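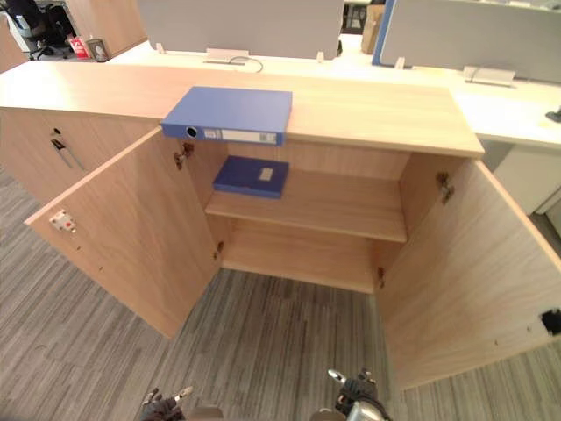
Filing cabinet, part two: the shelf

5 comments · 12 shares

The low cabinet is the one piece of office furniture I never bothered to set up. It came with one shelf and two doors, and for most of its life I treated the top as the filing system and the inside as overflow. In December I decided to reverse that.

The limiting dimension is height. A lever-arch binder stored upright needs clear space above the spine, or you can't get a finger in the hole to pull it out. Laid flat it takes up much more shelf and everything stacked on it has to come off first. The blue binder holds the Velix invoices and is opened most weeks, so it gets an upright place or it ends up back on top.

Box files are easier. They are rigid, they stack, and the label can be read from above if the stack is short. The navy one went in first, at the left of the shelf. It contains the Dillard correspondence, and I have not needed it since the spring.

I left the compartment under the shelf clear for now. It will take the Gulent manuals, which are heavy and should sit low.

Two notes on the doors. Both need to be fully open before anything wide goes in, so allow floor space in front. The hinges are adjustable on mine - a quarter turn on the side screw moved the right door enough to stop it rubbing - but do this before loading the shelf and check again afterwards.

Labels next. The old ones have a barcode from the Arsenault system, which we stopped using, and I would like something legible from standing height.

Share this post · 3,246 views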